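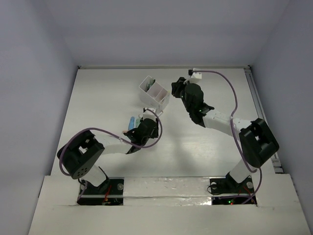

Plavham wants its residents to believe that a tidy drawer will cut the town's trash bill. Starting in October, every household on the Clondgate side will get a free sorting kit for batteries, bulbs, cords and other small junk that isn't supposed to go in the regular bin. The idea is simple enough: a white open-topped box split up by thin white partitions, one slot for each kind of waste, emptied at the curb every 4 weeks. Whether people will keep using it past Christmas is another question, and the town has not offered much of an answer.

The case for the plan rests on a trial that covered 241 homes. Officials call the results "very encouraging." They have not released the weights, and they won't say how many of those homes had signed up because they already sorted their trash.

Azadeh Hassanpour, who runs the program for the town, said the full numbers would come out "when they are ready." Asked if that would be before the contract is signed, she said she could not promise it.

The contract would go to Eyvindsson, the hauler that also picks up the regular trash. It would run for 4 years. 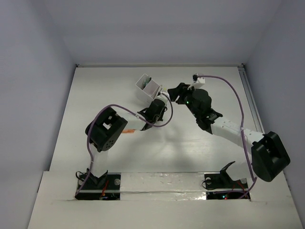

Doubts on Drovau Street

Cyril Dawber took part in the trial and says his pickup was missed 2 times. "I ended up driving the batteries to the hardware store, same as before," he said. "They take them for free."

The hardware store still does. Town staff did not say if that was considered.

A vote on the contract is expected before the kits go out.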